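Sunday, late, kitchen table again

I meant to write on Thursday and then the tea went cold and I fell asleep, so you get the whole week in one lump, dear diary. We are 5 weeks into the new way of doing things at Plarnmont and I still catch myself reaching for the paper rota on the wall, which came down in August. There used to be 34 of us setting up and clearing rooms for Baltia, and now the robots do the practice runs on screen first and we sit and watch them and write down what we think. Me, with my bad knee, paid to watch! Mother would have laughed.

I spent most of Friday with the sitting room, the one with the red chairs and the blue door, going back and forth over how it comes up to the table.
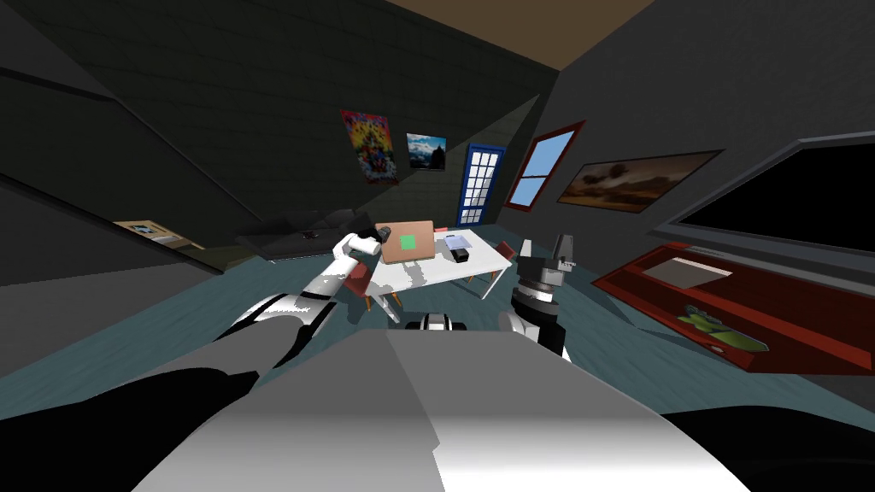

Janaína Vasconcelos says I'm too kind in my notes. She may be right (I put "nice and steady" more often than I should), but after so many years of telling new people to mind the corners it comes out of me on its own. What I do miss is the talking. With two of you clearing a table you hear all about the wedding and the landlord and the dog, and now it's headphones and the hum of the heater. We've started having lunch together at 2 on purpose, and Minttu Jääskeläinen brings her rye bread, so that's something.

My back is better, I have to admit it. I slept nearly eight hours last night and went up the stairs this morning without holding on to the rail. I just wish I knew what they'll want from us once the notes are all written.
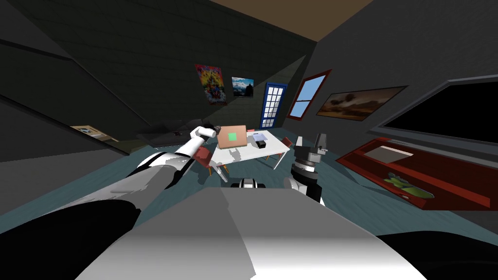 Sitting room, both arms up by the table.

Must ring Barros about the boiler tomorrow, and find my other glove.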